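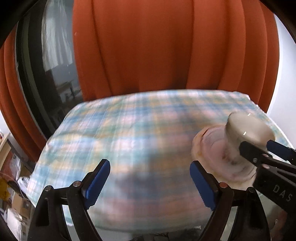 右边那只的两指分在瓷器边沿两侧,近处这只还张着。

餐具桌的一对夹爪修好了,左手那只的“滑盘子”毛病找到了

2024-11-01 Dovier 站内消息

先把消息放前面:Plullmont 项目餐具桌上的那对手持夹爪,已经做完这一轮保养,左手那只换了指垫、换了一根转轴销、重新对了零位,今天起可以照常借用。右手那只只换了指垫,别的没动。借用登记还是老地方,登记表多了一栏,后面会讲到。

这本来是一条三行字就能发完的通知。可我跟着 Athina Stefanou 在 Balaskas 那边的屋子里蹲了一整个下午,看她拆、看她装,自己还添了点乱(对,是我,待会儿交代),回来觉得三行字太亏了,就写长一点。着急用设备的朋友看到这里就可以走了,夹爪在架子第二层。

事情是从盘子开始的。餐具桌上大家做的动作来来回回就那么几样:拿起来,立起来,放下去,换个方向,再拿起来。杯子一直没什么问题,出问题的总是盘子。左手那只夹住盘沿,刚提起来还好好的,一转手腕,盘子就慢慢地转,像有人在另一头轻轻拧它。桌上铺着布,掉下去也就闷闷的一声,所以前几天大家都没当回事,交接的时候顺口说一句“左边有点滑”,下一个人接着用。交接本上这句话我翻到五遍,五个人的字迹,五种说法,有人写“滑”,有人写“歪”,有人写“夹不正”,还有一位写的是“手感怪”。最后那条我特别想找到作者请喝饮料,他写得最准。

Athina 看完交接本,先去翻了使用记录。两只夹爪的指垫都是四月装上的,到她收回来那天,左手那只记了 2574 次夹取。她的反应是:垫子该换了,先换垫子。我那时候也觉得肯定是垫子。蓝色的垫子上那一道道棱,新的摸着有点割手,左手这副旧的摸上去已经圆了,中间那一段尤其明显,拿指甲刮过去几乎不响。

于是先换垫子。垫子用的是 Forkiveck 的 822 号,带棱的那种,我们柜子里常备。换法很简单,我照着她的动作记了一遍:

先断电,把夹爪张到最大,找块毛巾垫着放平。指垫后面是黑色的背板,背板两侧各有一个小卡口,用塑料撬片从靠指根的一侧进去,往指尖方向推,推到听见一声轻响为止。别用一字螺丝刀,背板会被咬出豁口。旧垫下来以后,背板上多半留着一层灰白的印子,用无尘布沾酒精擦,擦到布上没颜色。等它干透。新垫从指尖那头放进去,往下压,两边卡口都要到位,最后用拇指从上到下捋一遍,捋到哪里觉得有鼓包就退出来重来。

Athina 装一片用的时间大概够我撕开一包饼干。我自己试着装了一片,退了两次。第一次是棱的方向反了,第二次卡口只进了一边,看着挺平,一夹东西就翘。所以别笑,新手都会这样,装完一定要捋那一下。

垫子换好,四片都是新的,通电,她拿起左手那只去夹盘子。夹住了,提起来了,转手腕——盘子又慢慢转过去了。

屋里安静了一下。我说要不要再换一副?她说不要,垫子没毛病了,去看转轴。
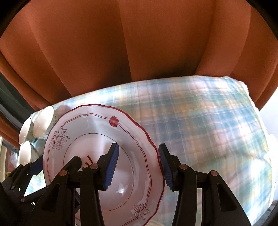

设备与保养 | 手持夹爪

接下来这段是我这次学到东西最多的地方,写得啰嗦一点,请忍一忍。

夹盘沿跟夹杯子是两回事。盘沿就那么薄一条,两片蓝垫一片贴着盘子里侧,一片靠着外沿,中间的缝很窄,盘子整个的分量都挂在这一小块接触面上。两片垫子如果正正相对,盘子立着就是立着。要是有一片稍微偏了个角度,或者一高一低,接触的地方就从一片变成一条线,再差一点就变成一个点,盘子就绕着那个点转。夹杯子的时候也偏,只是杯壁厚一些,形状又圆,手上一使劲就糊弄过去了,谁都感觉不到。花边的盘子更挑剔,沿口是一波一波的,正好夹在波谷还好,夹在波峰两边就更容易跑。

Athina 的检查办法特别土,我很喜欢。她把夹爪放平,合拢到两片垫子中间留 2 毫米,拿一张硬卡纸插进去,从指尖往指根慢慢拉。右手那只,卡纸从头到尾松紧一样。左手那只,拉到一半忽然紧了,再往下又松了。她让我也拉一遍,说记住这个感觉。然后她用两根手指捏住左手那只其中一根指头的尖,轻轻往侧面晃,让我把耳朵凑过去。有声音!很轻的“嗒、嗒”,像圆珠笔芯在笔杆里晃。右手那只怎么晃都没声音。

声音从哪里来?黑色连杆上露着几颗圆圆的金属销子,每一颗都是一个转轴,手指张合全靠它们。她一颗一颗用指腹按住再去晃,按到靠近指垫的那一颗,声音没了。松开,声音又有了。再按,又没了。好,就是它。

拆开以后原因一目了然。这根销子靠一个小卡簧固定,卡簧还在,但销子本身磨细了,有一段发亮,跟没磨的地方比,用指甲都能感觉出一道台阶。黑色连杆那边的孔还是好的,她拿新销子插进去试,不紧不松,所以连杆不用换,只换销子。这真是谢天谢地,换连杆就要把整条手臂那一侧都拆开,还要等配件,这周就别想用了。

为什么偏偏是这一颗磨得快?现在轮到我交代了。

九月底有一次我嫌左手那只开合的时候有点涩,顺手拿了瓶润滑油,往几个转轴上各点了一点。涩是不涩了,我还挺得意。Athina 拆开的时候,那颗销子周围是一圈黑乎乎的膏,她用棉签挑了一点出来抹在白纸上,纸上全是细细的毛。布的毛。我们的桌子一直铺着格子布,夹爪天天在上面蹭,棉毛飞起来,遇上油就粘住,粘住就往孔里钻,钻进去就成了研磨膏。没点过油的右手那只,同样的位置,只有一点干灰,吹一下就掉了。

她看了我一眼,问这个油是谁点的。我举手。她说以后这几个转轴不要上油,衬套是自润滑的,觉得涩就用气吹,吹完还涩就送来。就这么几句话,语气也不重,可我回去的路上把那瓶油放进了自己包里,现在锁在我抽屉里,想借的人别来找我。

另外还有一件更麻烦的,油会爬。靠近指垫那颗销子上的油,有一点点顺着背板爬到了垫子背面,旧垫拆下来的时候我就觉得背面手感腻腻的,没往心里去。Athina 又把刚装上的左手两片新垫拆下来看了一遍背面,干净,才装回去。装之前她把背板重新擦了三遍,擦一遍换一块布。

换销子的步骤我也记一下,不过请注意,这个不是给大家自己做的,写出来是让你们知道送修以后夹爪都经历了什么。夹爪断电,从底座上取下来,用木夹固定住手臂。卡簧钳把卡簧张开,一只手指挡着,别让它飞。(飞过。她说屋里至少有三个卡簧在沙发底下。)旧销从有卡簧的一侧往另一侧顶出来,孔里用干棉签转着擦,再用气吹。新销插进去之前对着光看一下两头有没有毛刺。插到底,装卡簧,卡簧开口朝外,然后捏着指尖晃,听。没声音了再把旁边的小螺丝补到规定的力矩,螺丝胶只点一滴,点多了会往外溢,溢到转轴里又是一场麻烦。

装好之后是对零位。这一步我以前一直以为开机自己就做完了,原来开机那个只是找到上次存的位置,换过销子以后,上次存的位置就不算数了。做法是让两片垫子自然合拢,碰上就停,别用力捏,按住归零键等提示音,然后张到最大,再按一次。中间值她会拿三块不同厚度的量块去验,厚的、中的、薄的,读数跟量块对得上才算过。左手那只第一遍薄的那块差了一点,她一句话没说,重新来,第二遍过了。我问差那么一点要紧吗,她反问我,盘沿有多厚?

好吧。

最后又做了一遍卡纸测试,从指尖拉到指根,松紧一样了。她把夹爪递给我,让我自己拉。我拉了好几遍,有点上瘾。

从断电到最后一次归零,单算左手那只动销子这一段,她用了 27 分钟。我问能不能把这个数写进来,她说可以,但要写清楚这是配件齐全、木夹和量块都已经摆在桌上的情况,不然下次大家都按这个时间来催她。写清楚了啊。

清洁那部分

既然都拆到这个份上了,顺便把日常清洁也重新理了一遍。以前我们的说法是“用完擦一擦”,每个人擦的地方都不一样,有的人只擦手柄,有的人只擦镜头。新的做法贴在架子侧面了,这里先抄一份:

指垫:每次归还前用拧干的湿布擦棱,顺着棱的方向擦,别横着蹭。夹过带油的东西要用一点洗洁精,再用清水布过一遍。晾着,不要用热风吹。

连杆和转轴:只用气吹,气嘴离开一个手掌的距离。看到布毛缠在缝里就用镊子夹出来。不上油,不喷任何东西。

镜头:用镜头纸,从中间往外转着擦。我们用的是超广角,边上和角落里的手印在画面上反而很显眼,别只擦正中间。

手臂和外壳:随便擦,注意别把水弄进缝里。外壳上印着的字有人问过能不能用酒精擦,Athina 的意思是最好不要,酒精留给背板。

桌布:每周抖一次、洗一次,洗完用粘毛滚筒滚一遍再铺回去。

最后一条是新加的,是我提的,也算将功补过吧。之前有人提议干脆不铺布,桌面光着最干净。试了半天,碗碟放下去的声音实在受不了,而且盘子在光桌面上容易自己跑,大家一致要求把布铺回来。粘毛滚筒放在窗边那个抽屉里,用完请把最外面那层撕掉,别留着一卷毛给下一位。

登记表多出来的那一栏

叫“卡纸”。归还的时候做一次卡纸测试,左右各拉一遍,写“匀”或者“不匀”。就两个选择,请不要写“还行”。硬卡纸放在夹爪旁边的信封里,已经裁好了,皱了就换一张,皱的卡纸拉不出来差别。

不匀怎么办?先看指垫有没有翘起来,重新按一按,再拉一遍。还是不匀,就在表上写下来,把夹爪放到红色的托盘里,不要再借出去。千万别写一句“有点滑”就交给下一个人了,上一回就是这么拖出来的。交接本上那五句话,第一句跟最后一句隔了十一天,那颗销子在这十一天里又被磨掉了多少,我都不敢去想。

还有一个小请求:感觉到不对的时候,写一下你当时在做什么动作、夹的是什么。“左手,夹盘沿,转手腕的时候盘子往下转”,这样一句话就够了,比“坏了”有用一百倍。Athina 看到“转手腕的时候”这几个字,基本上就知道去看哪里。

关于更换周期

换下来的旧垫子她没有扔,四片排在纸上,用马克笔写了左内、左外、右内、右外,留着跟下一批比。右手那只的两片磨得很均匀,看样子再用一阵子也行,不过既然左边换了新的,右边不换的话两只手感差太多,做双手动作会别扭——比如一只手扶着盘子、另一只手去拿杯子,旧垫那只总想多使一点劲。所以以后的规矩是要换就左右一起换。

多久换一次,还没有定死的数。以前的说明里写的是按次数来,现在改成按次数加卡纸结果一起看。次数快到上一批那个数的时候会有邮件提醒,邮件来了不等于马上要停用,先拉卡纸,匀就接着用。反过来,次数还少得很,卡纸已经不匀了,也别硬撑。

有人问过能不能换平面的垫子,说平面的好清洁。Athina 手头有一副平的,那天也装上给我试了几下。夹杯沿没感觉有差别,夹盘子差别就大了,盘面上了釉,又光又硬,平垫贴上去,手上稍微带点水汽就打滑。带棱的那种,棱是竖着走的,手感踏实很多。当然,我试的次数不多,这只能算我个人的感受,她自己说要等做完一组正经的对比再下结论。平垫那副暂时不外借,别来问我要。

备件和等待时间

Forkiveck 的 822 号垫子柜子里还剩六片,够换一轮再加两片备用,新的一批已经下单。销子这次用掉一根,还有七根。卡簧嘛……沙发底下的不算,还有一小袋。

木夹只有一个,所以一次只能修一只。要是两只同时出问题,请按登记表的顺序排,别直接拎着夹爪去 Balaskas 敲门。上个月真有人这么干过,Athina 正在给镜头座上胶,手都腾不出来开门,那位同事在楼道里等了好久,等得把人家门口的鞋都摆整齐了。

Balaskas 那边的屋子地方小,桌子旁边堆着袋子和纸箱,去送修的朋友走路看着点脚下,别把设备线挂到。来之前在群里说一声。

试用情况

修好以后我们没有马上放回架子,先在桌上用了一会儿。Athina 用右手那只,我用左手那只,我想亲自看看这个被我害惨的家伙恢复得怎么样。夹盘沿,提起来,立住,转手腕,盘子跟着手走。放下,再来。换到花边的波峰上夹,也立得住。我特意挑了最别扭的角度,从侧面伸过去夹,也没听见那个“嗒、嗒”。开合确实比点过油的时候稍微涩一点,但这种涩是一路均匀的,用几下就习惯了,现在我反倒觉得之前那种滑溜溜的手感有点虚。

有一点要提醒:新垫子的头几次夹取会比旧的“咬”得紧,放东西的时候会慢半拍才松开,尤其是杯沿。不用使劲甩,张开的幅度给大一点就行。Athina 说棱上那层毛边用一用就没了,在这之前,薄壁的杯子请放慢一点。

两只夹爪的状态我会在两周以后再看一次,到时候把登记表里“卡纸”那一栏汇总一下发出来。如果大家都老老实实地填,这应该会是一张很无聊的表,全是“匀”。我非常期待看到一张无聊的表!

另外,原定这周的“自己动手换指垫”小课照常,改在 Balaskas 上,人数限制是四位,已经报了三位,还有一个位置。只讲指垫,不讲销子,撬片会发,饼干我带。报名在群里回一个“垫”字就可以。

更正:上一期站内消息里我写“夹爪转轴可定期加少量润滑油”,这句话是错的,已经从说明页删除。打印过那一页的同事请把它划掉。

相关:手持夹爪借用登记 | 镜头座松动的处理 | 桌布清洗轮值表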